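Robot arm coming to our packing room -- what changed at your place?
Shop Floor Talk > Automation > Framing, print and gift trades

14 replies, showing the first page

matcutter_lindsay
Original poster

Hi all, long time reader, I mostly hang out in the glass and mounting section. I run the packing room at Sadar, we do small framed prints for gift shops and hotels. Management signed with a company called Nustero for a robot arm that picks up finished frames and moves them to the wrapping bench. It goes live in March.

There are seven of us in the room and the official line is that no jobs go. I believe it, mostly. What I can't get a straight answer on is what my people will be doing all day once the arm does the lifting. Right now a good packer catches a lot just by having the frame in their hands -- a loose corner, a speck under the glass, a crooked mat. If the arm picks it up, who catches that?

They've been sending us simulation pictures so we can "get comfortable." I looked at the latest one for a good ten minutes and came up with more questions than I started with.

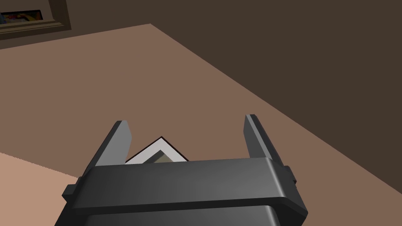

REPLY 1
vidar_h

We went through this at Pludau two years ago, boxed ceramics, so not the same but close enough. In your render the frame is lying flat between the fingers with a corner pointing up the picture. First thing I'd ask is whether the fingers will close on the sides or on the corners. Ours loved grabbing corners. The software people thought it was fine because in simulation nothing chips!

As for the jobs, we kept everybody, but the work got lonelier. Used to be four people around a table talking all shift. Now it's one person at each end of the cell and you can't hear each other over the compressor. I didn't expect to miss the table that much.

REPLY 2
floor_t

I'm going to disagree with Vidar a bit. My wrists were shot after nine years of packing and the arm at our place is the reason I'm still working. I went from lifting 200 pieces a shift to checking them at a light station, sitting down, with a decent chair (I had to fight for the chair, but I got it). The talking didn't go away either, we just do it at the light station now.

Lindsay, to your question about who catches the flaws: put inspection BEFORE the arm. They tried it after at ours and every reject was already half wrapped.

REPLY 3
ponce_nights

Everybody kept their job at Ponce too, until the contract staff weren't called back the next season. Technically no one was let go. Get it in writing and make sure it covers the seasonal people.

Also ask about pay. Our packers were on a piece rate with a bonus over 100 an hour. Arm comes in, the arm sets the pace, bonus disappears. Took us months to get it folded into the base rate.

REPLY 4
matcutter_lindsay
Original poster

Oh wow, the bonus. I hadn't even thought of that and we have one. Writing it down right now.

Floor, inspection first makes so much sense. The current floor plan has it last, of course. Vidar, I'll ask about the corners. Our frames have a soft wood edge and a wide mat, and they mark if you so much as look at them.

REPLY 5
ingvild.hedlund

I do integration work (not for Nustero), so take this with whatever salt you like. I wouldn't read too much into a simulation picture. It's a plain brown surface and a wall, they're working out reach and approach and that's it. The finger pads are usually picked later with real product on the bench. Send them your worst frames -- the warped ones, the ones with the sticky finish. Most customers send perfect samples and then get upset in week one.

What I would push on is who gets trained to restart it. If only the supervisor can clear a stop, your people stand around waiting and feel useless. Train all seven.

REPLY 6
ponce_nights

"Train all seven" sounds great, and then you're a robot operator on a packer's wage. Extra responsibility should come with a grade change.

REPLY 7
ingvild.hedlund

No argument from me on that. I've seen it done both ways and the places that paid for it had fewer stops.

REPLY 8
vidar_h

Floor, fair point on the wrists. My knees would probably vote with you.

REPLY 9
matcutter_lindsay
Original poster

Quick update. Talked to Mélanie Lavoie, who's running the project on our side. Inspection is moving ahead of the arm, and she's taking a box of our ugliest frames to Nustero herself. Training for the whole room is a yes. The grade change is "under discussion," and the bonus question got me a long silence and a meeting at 2 tomorrow. If anyone has wording they used for the piece rate thing, please message me tonight!

REPLY 10
ponce_nights

Sent you ours. Page 3 is the part you want.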